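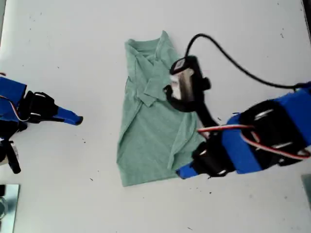
Ruvumberg at the Narketti: worth the trip for the second half?

stallsseat
Went to the new production of Ruvumberg at the Narketti last night and I'm still turning it over, so forgive the length. I'd only ever read it, years ago, and remembered a rather chilly play about two sisters selling their late father's ferry. On stage it's so much warmer! The first half had people properly laughing, and the long quarrel over the ticket money was beautifully timed. Then comes the interval, and afterwards I felt as though I'd wandered into a different play. The younger sister barely speaks, the lights go down to almost nothing and there's a foghorn every couple of minutes. Has anyone else been? I'd love to know if it grew on you.

prompt_corner
Saw it in preview and I'm afraid I'm on the other side of this one. The second half is the play, for me. All that joking before the interval is the two of them putting off the conversation, and when the younger one goes quiet you finally hear what the older one has been covering up. I cried on the bus, if that's any use as a review. I do grant you the foghorn.

matineemargin
The foghorn made my husband drop his ice cream.
I liked it well enough but thought it was 28 minutes too long (I did look at my watch, sorry). The speech about the harbour lights could lose half its length and still do its job. Does anyone know if they're playing the full text?

prompt_corner
Full text as far as I know, and it's the Sundqvist translation, the older one, which keeps the harbour speech whole. The one most groups do trims it to a paragraph. I'd fight anybody who cut it, in a friendly way.

Ilamum_Players
Hello all, we did Ruvumberg ourselves a couple of winters back, in a hall that seats 300 if everyone breathes in, and we cut that speech. I've regretted it ever since! Our audience got home earlier but the ending came from nowhere, and one lady asked me at the door if a page had gone missing. So I'm with prompt_corner, although I do think it needs a lighter touch than people tend to give it. Play it as gossip and it flies by.

stallsseat
Oh, that's interesting, as gossip. She gave it to us as a sermon last night, looking straight out front, and perhaps that's what lost me. I may go again before it closes in December. Is the circle any good? I was in row 2 and had a crick in my neck by the end.

matineemargin
Circle is fine if you avoid the far left, where there's a pillar. Bring a cushion.

prompt_corner
Front of the circle every time. You can see the water effect on the floor from up there, and from the stalls you'd hardly know it was happening.

stallsseat
There was a water effect??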